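3.2 Effect on station duties

At the Tulludel returns site, one arm took over bin emptying at station 9. Operators who had picked by hand moved to exception handling and bin changes.
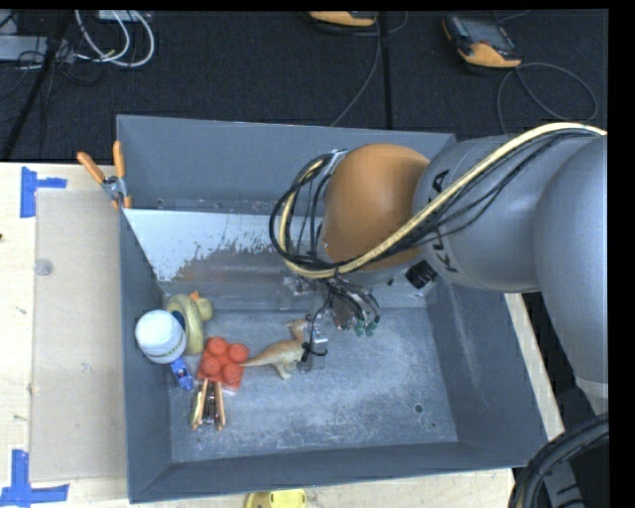 Figure 4. Robot arm reaching into the gray metal bin, with mixed small items, including a toy dinosaur and a rubber duck.

3.3 Interviews

We interviewed 35 operators in January. Most reported less bending. Several disliked waiting for the arm to stop before they could clear a jam.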